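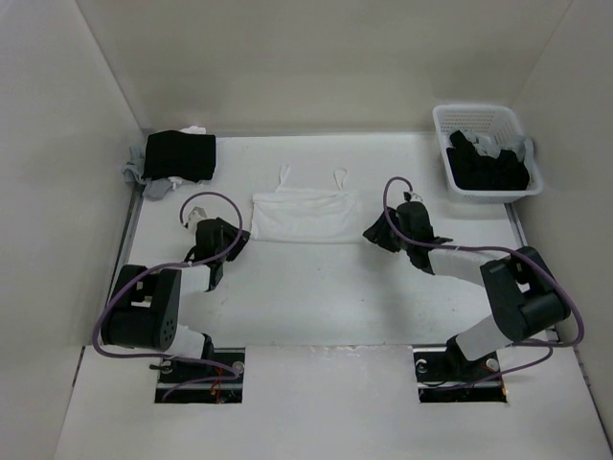

Brine shrimp in salt ponds

Category: Salt production > Pond life
Print | E-mail
Reading time: 1 min

Brine shrimp (genus Artemia) are small crustaceans that live in the middle ponds of a solar saltworks, where the water is too salty for fish. They feed by filtering algae and other fine particles from the brine. Clearer brine gives cleaner salt, so most operators want a steady population.

At the Zerau works, 107 ponds are linked by gravity channels, and shrimp are found in 30 of them. The densest growth is in the Kendetti section, where the brine stays within a narrow range of salinity from March until the fall rains. 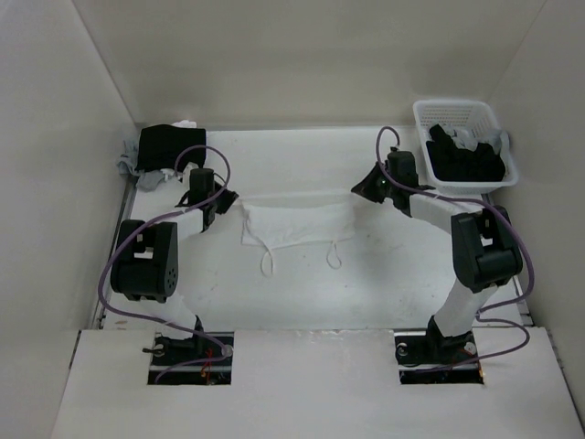 Kacper Laskowska
Contributing Editor, Salt and Brine Topics

Females bear live young when conditions are good. Under stress they release cysts — dormant eggs with a hard shell — that drift to the downwind bank and can be gathered with a fine net. Dried cysts keep for years and are sold to fish hatcheries. Older Zerau records give the harvest by the sack, with no weights.

Wading birds feed heavily on the shrimp. At Stestley, a smaller works, five ponds are left undisturbed during nesting.

See also: Brine flies; Gypsum crust; Ostrowski gate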